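Descaling schedule for a Laxdal espresso machine on hard water
Posted in Coffee and Kitchen Equipment

Omia
Our office operates a Laxdal espresso machine and draws nearly 38 shots a day. The manual recommends descaling after 1,000 shots. Is that interval suitable for hard water?

Sevance
It is too long. Members in hard water areas are advised to halve the interval and to fit a filter in the tank — the filter does not replace descaling. Flush the group head fully afterward.

Rarkari
We do ours every February. No problems.

Attachments in this thread

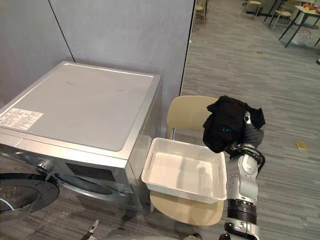
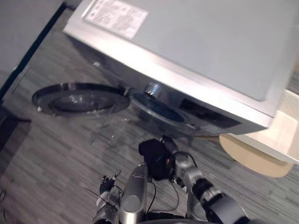
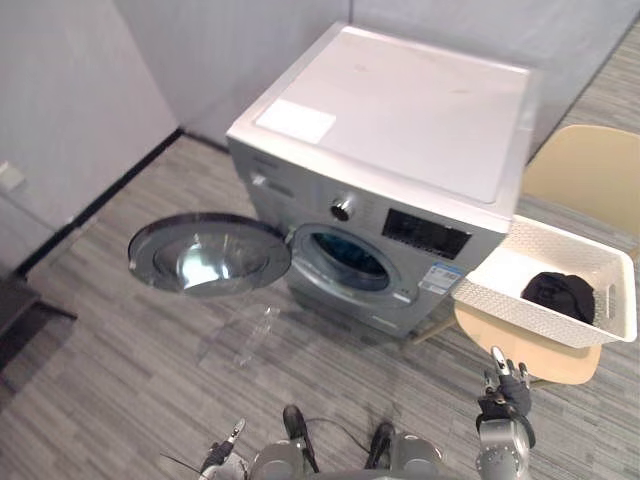
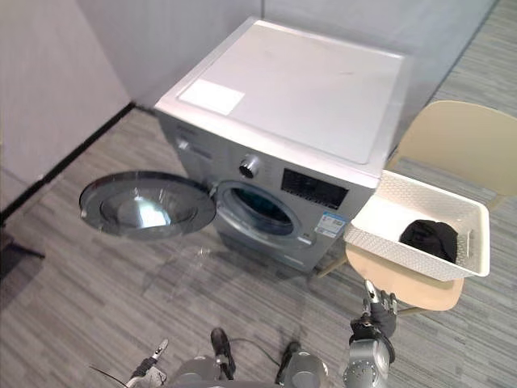 Silver front-loading washing machine, four views

Related topics
Replacing the group head gasket
Storing milk pitchers between shifts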